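From: Annunziata Marchetti
To: Debate Coaches List
Date: February 3, 2022
Subject: Re: Two students, one side, and who speaks first in mock appeal

Hello everyone,

I answer Mr. Shih's message, which I leave quoted below so that those who joined after the holidays can follow.

> Dear colleagues,
>
> We are a small school and this is our first year in the mock appeal
> round at Omareck. I have two students who will argue for the appellant.
> One is very strong in prepared speech but freezes when a judge
> interrupts. The other talks well under questions but does not read the
> case packet with enough care. I have three things I would like to ask.
>
> First, who should go first? Second, is it permitted to save time for
> rebuttal if only one of the two will use it? Third, how do you teach
> a student to be interrupted? I tried to play the judge myself, but they
> know me too well and they just laugh.
>
> Also, the packet this year is very long. Do you ask them to read all
> of it?
>
> With thanks,
> Shih
> Tridstead Upper School

Thank you for writing this so clearly. I coached at Mimier for several years before I came to my present school, and I had almost the same pair of students in my second season. I will go through your questions one by one. Please, the others, correct me where the Omareck rules have changed, I only have the version that was sent to us in the fall.

1. Who goes first

My advice is to put the prepared speaker first, but not for the reason most coaches give. They say that the first speaker gets fewer questions. In my experience at Omareck the judges ask from the first minute, and sometimes they ask more, for the reason that they are fresh. I put the prepared speaker first so that the facts of the case are told correctly one time. When the facts are told badly at the start, the second speaker spends all her time repairing them.

Your second student can then take the issue where the law is less clear. This is usually the issue that gets the hard questions, and it sounds like he will enjoy them. But he must know the page numbers. A judge who asks "where is that in the record?" and hears only a nice smile will not forget it when she fills in the ballot.

Divide the issues before you divide the minutes. I have seen teams who split the time in two equal halves and then discovered that one half had nothing to say.

2. Rebuttal time

Yes, it is permitted, and one student can use all of it. The team must tell the clerk before the round begins, and the clerk writes it on the sheet. If they forget, they can ask the presiding judge when the first speaker stands up, but this depends on the kindness of the judge. I would not count on it.

We save 2 minutes. I know that some of you save more. For me a rebuttal that goes longer than this becomes a second argument, and the students begin to repeat what they said before. I tell mine to pick two points from the other side, answer them, and sit down. One year my student had only one point, she made it in less than half a minute and sat down, and it was the best rebuttal I ever heard from a student of that age.

Please note that the rebuttal counts for the score of the person who gives it, so you should speak openly with both students. In my pair the one who did not give it was a little hurt, and I had not thought to explain it to her. If your round is long enough you can change the person between the preliminary rounds. The rules I have say nothing against this.

3. How to teach them to be interrupted

I think this is the real question of your message and I will write more.

I agree that the coach is the wrong judge. They know your face and they know when you are going to be nice. What worked for us was to bring in people who do not know the case at all. A teacher of chemistry was our best judge. She asked very simple questions, like "but why is that unfair?", and my students had no prepared answer, for they had only prepared for difficult questions.

I do it in this order:

a. First week, no questions at all. Each student speaks for 5 minutes, alone, standing, with one sheet of paper only. The purpose is that they know the road before somebody pushes them off it.

b. Second week, one question only, and the student knows that it will come but not when. After the answer the student must go back to the exact sentence where he stopped. Most of them cannot do it the first time. They start again from the beginning, or they jump to the end.

c. Third week, questions at any moment, from two people, and the second person can interrupt the answer to the first. Here you will hear the students say "as I was going to say later". Please take this sentence away from them. The answer is yes or no, then the reason, then back to the argument.

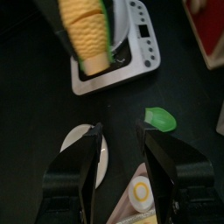
d. Last week, a full round with everything - the clerk, the time cards, the other team. We exchange with a neighbor school for this, so that each team hears how the other side sounds when it is done by strangers.

For the student who freezes I have one more thing. I let her say "May I have a moment, Your Honor?" and then be silent for a few seconds. She was afraid of the silence, she thought that it would cost points. I asked two judges later and they both said that they did not mind it, and one of them liked it. After she had this permission she almost never used it. I do not know if it will be the same with your student, but it costs nothing to try.

4. The packet

The packet this year has 829 numbered paragraphs if you count the two witness statements and the opinion of the lower court together. I do not ask everybody to read all of it at the same level. I ask both students to read the opinion of the lower court completely, with a pencil, and to write in the margin which party is helped by each paragraph. Then each student reads the part of the record that belongs to his or her issue, and makes an index on one page. Then they exchange the indexes and test each other.

With your second student, who does not like to read, I would make him the one who teaches the facts to the others. I mean that he stands up and tells the story of the case to younger students, without notes, and they can ask what they want. A person who likes to talk will read in order to talk. This was more useful for us than any reading quiz I gave.

For the outside cases, they can only cite the 6 that are in the back of the packet. Last season a team cited another one that they found alone, and it was a good case, but the judges were told to ignore it and the students lost their main argument in the middle of the round. Please check this with your team two times.

Other small matters for those who go to Omareck for the first time:

The rooms are in two buildings and the walk between them takes longer than the schedule believes. Tell the students to take their coats.

Water is permitted at the table, food is not.

Students address the judges as "Your Honor" also when the judge is a university student. Some of mine found this strange and it showed in the voice.

The ballots are given back at the end of the day in an envelope. Please read them yourself before you give them to the students. The comments are normally fair, but they are written in a hurry, and a short comment can look harder than it was meant.

I also wanted to ask something from the list. We are thinking to hold a practice day in June for the students who will be new next year, only for oral argument, with no scores and no prizes. I can offer our library and I have four people who would sit as judges. What I do not have is a case that is short enough. The old Omareck problems are all too long for one day, and I do not want to cut them without asking. If somebody has written a short problem, maybe ten pages, about school discipline or a contract or something similar that a student of fifteen can understand in one evening, I would be grateful to borrow it, and of course your name stays on it.

Mr. Shih, if you would like a practice round with us before the tournament, we argue for the respondent, so it would fit. We can do it by video, or you can come to us. Write to me outside of the list and I will send you the afternoons when my students are free.

Kind regards,
Annunziata Marchetti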